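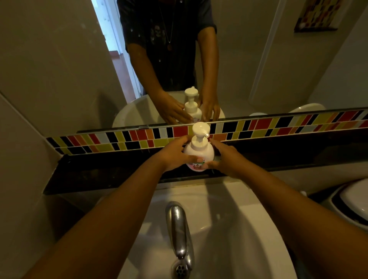 **Paid participants wanted: home recording for a gripper comparison, Dultstead and Bemport**

Quick version: we need people to wear a small head camera at home and do ordinary stuff with their hands. Bathroom, kitchen, laundry. Pay is $18 an hour, paid every two weeks. Start in July, sooner if you can.

Longer version.

We're the hardware test group at Prendell. Four grippers on the bench right now, two arms, and we have to pick one pairing before the fall build. Problem is our test tasks were all made up by us, at a desk, and it shows. So this round the tasks come from recordings of real people in real homes. You pick up a bottle, set it down, turn it, open it. We watch where the hands go, then we try the same thing with each gripper and score it.

### What you'd do

- Pick up a camera kit from our Dultstead shop (headband, battery, memory cards, charger). We'll fit it, takes ten minutes
- Record at home, 46 short sessions over the month. Most are under 15 minutes
- Follow the task card. Cards say things like "move the soap, both hands" or "left hand only, put it back." Don't act it out, just do it how you would
- Fill in the log after each session. Card number, start time, anything weird
- Drop off cards once a week, Dultstead or the Bemport front desk

No editing, no uploading. We do that.

### Who we're looking for

18 or older. Live within driving distance of either site. Two hands free and OK with a headband for half an hour at a stretch. Glasses are fine. Left handers please apply, we're way short.

You don't need to know anything about robots. A bathroom with a mirror is a plus, mirrors wreck one of our two tracking setups and we need alot more of that. Shiny counters too, and sinks with not much room behind the faucet. Small and cramped is good.

Renters OK. Housemates OK if they sign the house form.

### Privacy, read this

Head camera plus mirror = you may be on the recording. Tilt up a little and there's your face. We blur faces before anybody on the test team sees the files, but you should know that going in. Put away mail, prescriptions, family photos, anything with a name on it. If something gets recorded you didn't want, write it in the log and we delete the whole session, you still get paid for it. Kids stay out of the room. No exceptions on that one.

### Also open: bench operator, part time

Two spots, Bemport lab, afternoons 1 to 5. You run the comparison itself. Swap the gripper, load the controller profile, set the object on its mark, run it, write down what happened. Then again. Last round was 2742 trials and only 1616 of them were logged well enough to use, so we want somebody who is fussy about paperwork. The Baloch rig is the one you'd be on mostly. Training is on site, first week.

Need: can lift 40 lb, can stand a while, can read a wiring label. Have used a torque wrench or will learn. Steady hours matter more to us then experience. Pay depends on background, ask.

### How to apply

Email or stop by either front desk, forms are on the counter. Send us:

1. Name and best time to call
2. Which one, home recording or bench operator (both is OK)
3. Right or left handed
4. For home recording: rooms you can use, and if there's a mirror over the sink
5. Anything that rules out certain hours

No resume for the recording work. Resume for bench, one page.

We read these as they come in and fill as we go. Kits are limited, first batch goes out as soon as the headbands are back from repair. If you did the spring round you can do this one too, just say so in the email so we don't make you sit through the fitting again.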